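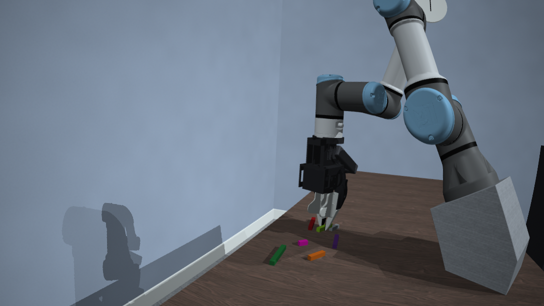
Small colored blocks on a dark brown surface.

Kanitz Street Toy and Puzzle Library: progress report to the Kornis Fund, second period

We're halfway through the grant and it has been a really good few months! Membership now stands at 263 families, up from 200 when we last wrote, and a lot of the new ones come from the Sarmiento apartments, where we had hardly any members before. The evening opening did it. Parents who work days can now get here before we close at 7:30, and the line at the desk in October went out the door.

The new money for stock has been spent. We bought 53 toys and 18 floor puzzles, all cataloged and on the shelves. The marble runs are never in for more than a day (we should have bought more of them), while the big wall map puzzle has gone out twice. We'd like to move the rest of the repair budget into a second round of marble runs and train track, if you agree.

Missing pieces are still our main headache. We switched to zip bags with a count card inside, and returns are coming back much more complete. Checking them takes longer than we planned, so the Saturday-style drop-in play hour has moved to the back half of the year.

The shared catalog with the Guvumis branch is up and running, and members can borrow from either place on one card. Still to do: the shelf labels in Spanish, a lower counter for wheelchair users, and the spring survey. A full list of spending is attached.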